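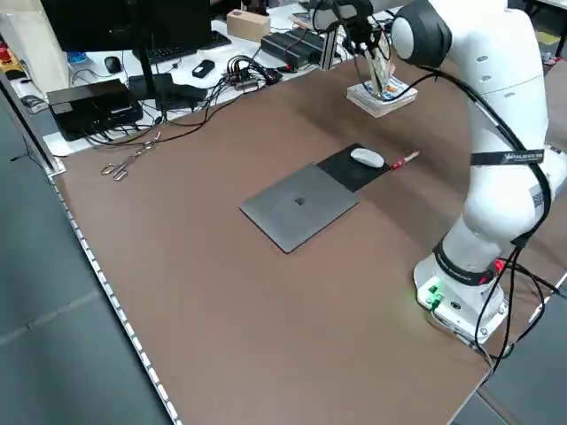

A closed laptop and a white mouse on a brown tabletop.

FOR IMMEDIATE RELEASE

Vevdale to Gelik by slow road: our new walking and wine week opens for booking

VEVDALE — I'm Saadet Bozkurt, and I've been putting together small trips for Ustum for long enough that people have started asking me when I'm going to do one I'd want to go on myself. Well, this is it! Starting in May we're running a week-long trip from Vevdale down the river to Gelik, on foot for most of it and by boat for the last stretch, with a lot of lunch in between.

The whole route is 112 miles, and before anybody panics, you don't walk all of it. A van takes your bags every morning and it'll take you too if your knees have had enough (mine had, on the second day, and I rode up front with the driver and a box of peaches and had a lovely time). Most days the walking part starts at 9 in the morning and you're done in time for a swim or a nap before dinner.

I did the full trip last September with Gemechu Tilahun, who guides for us, and Wagner Coutinho, who was supposed to be on vacation and ended up carrying the maps. We left Vevdale in fog so thick we walked right past the bakery. By the time we got up to the ridge it had burned off and the wind had swung around to the north, and you could see the river bending all the way down to the salt flats. We sat on a wall and ate the sandwiches far too early. That wall is now an official stop.

The middle of the trip is wine country. It's small places mostly, where you knock on the kitchen door and wait for somebody to come in from the rows. We've settled on Vasconcelos as our two-night stop, which is a village with one hotel, one square, and a very good cheese shop that closes whenever it feels like it. Emerson Barbosa runs the hotel with his sister and he's given us the whole upstairs for our weeks.

"People come here on the way to somewhere else, and they look at their watches all through dinner," Emerson told me. "I like that your people are staying two nights. On the second night they order dessert."

On the rest day you can do nothing at all, or you can go with Gemechu up to the old mill, or borrow one of the hotel bikes and try the flat road along the canal. Check the brakes before you go. I picked the green one and the brakes were more of a suggestion.

After Vasconcelos the path drops down to the water and we pick up the boat. It's slow, it has an awning, and there's coffee on board from 7 a.m. Yuzhen Bai, who worked out our mooring spots, talked us out of going straight through to Gelik in one day, and I'm so glad she did. We stop overnight just below the last lock instead, and you get herons at breakfast.

"The lock opens when the keeper has finished his own breakfast," Yuzhen said. "I've built that into the schedule."

Gelik itself gets a full afternoon and an evening. Go to the fish market even if you're not buying. The last dinner is on the harbor, outdoors if the weather lets us, and the train station is an easy walk the next morning for anyone heading home.

A few practical things, because I know you'll ask. Groups are capped at 18 people. We're running 3 departures this first year, in May, June and September. We left July and August out on purpose, it's just too hot on the ridge. A deposit of $200 holds your spot, and you can move it to another departure if you let us know before the end of January. Breakfasts and dinners are included, and so are the boat, the van and the hotels. Lunches are on you, though I'd bet you spend very little once you've seen the size of the breakfasts.

Bring real shoes, a hat, and one warm thing for the boat — the evenings on the water are chillier than you'd think. Solo travelers are very welcome and we keep a few single rooms on each departure.

Bookings are open now through the Ustum office. Writers and editors who'd like to join part of the May trip, or who want the day-by-day route, can ask for me there. I'm usually in by 10 a.m. and I'm always happy to talk about the cheese shop.

Media contact: Saadet Bozkurt, Ustum

###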